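Chapter 2
Save Systems and Checkpoints

What this chapter covers
How games store a player's progress
Manual saves, autosaves and checkpoints
Where to place a save, and how often
Save files and version changes
Testing a save system

Key terms: save state, checkpoint, autosave, save slot, rollback, serialization

Most players think about saving only when it goes wrong. A console loses power, a file will not load, or a long fight has to be played again from the start. For the people building the game, saving is a design question first and a programming question second. It decides how much a mistake costs the player, and that in turn changes how carefully people play.

In Chapter 1 we looked at the basic loop of play: the player acts, the game responds, and the player acts again. A save system sits outside that loop and decides which parts of it are kept. When you choose what to keep, you also choose what the player can lose.
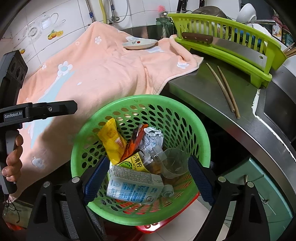 M. Hornix
Senior Lecturer in Game Design, Woltumport College

2.1 Three ways to save

A manual save happens when the player asks for it. The player opens a menu, picks a slot and confirms. Some games allow this anywhere. Others allow it only at fixed points in the world, such as an inn or a typewriter, and the walk between those points becomes part of the challenge.

An autosave happens without a request. The game writes a file when a certain event takes place or when a certain amount of time has passed. Autosaves protect players who forget to save, but they can also lock in a bad situation. A player with one point of health and an enemy close behind does not want that moment to be the only one on file.

A checkpoint is a place in the level where the player returns after failing. It may or may not be written to storage. Many students mix up checkpoints and saves, and many games do too - a player quits after reaching a checkpoint, comes back the next evening and finds that the level has to be played again. If your checkpoints are held only in memory, tell the player so before they quit.

2.2 The worked project: Wanstead

Throughout this book we use a small role-playing game called Wanstead as our worked project. It has a town, a forest and a mine with 20 rooms. Combat is turn-based. You will find the source files in the course folder under the project name Vasseur, which is also the name of the engine layer used in the exercises.

The first build of Wanstead had a single save point in the town square. In playtests, a trip to the bottom of the mine and back took around 28 minutes. Players who were defeated near the end lost all of it, and most of them stopped there. The second build added an autosave at every door. Players finished the mine, but they also stopped using healing items, and several walked into rooms just to see what was inside, knowing they could reload.

Neither build was broken in a technical sense. Both wrote and read their files correctly. The difference lay in the distance between saves, and section 2.4 deals with how to set that distance for different kinds of play.

2.3 What goes into a save file

You do not need to store everything. The position of each leaf in the forest can be built again when the area loads. The contents of an opened chest cannot. A useful first step is to go through every object in your game and ask whether the player would notice if it were reset.

For Wanstead, the file holds the player's location, health, inventory, quest flags and the state of each door and chest. Enemies are not stored, and they return whenever the player enters a room. That was a design choice, and Exercise 2.3 asks you to change it and report what happens to the size of the file.

Always write a version number at the start of the file. Your game will change after release, and old files must either load properly or fail with a clear message. Keep the previous file until the new one has been written in full.

Before you start

Install the project files and play Wanstead for 60 minutes using the first build. Write down each time you wanted to save and could not. Bring your notes to the first lab, as you will need them for Exercise 2.1.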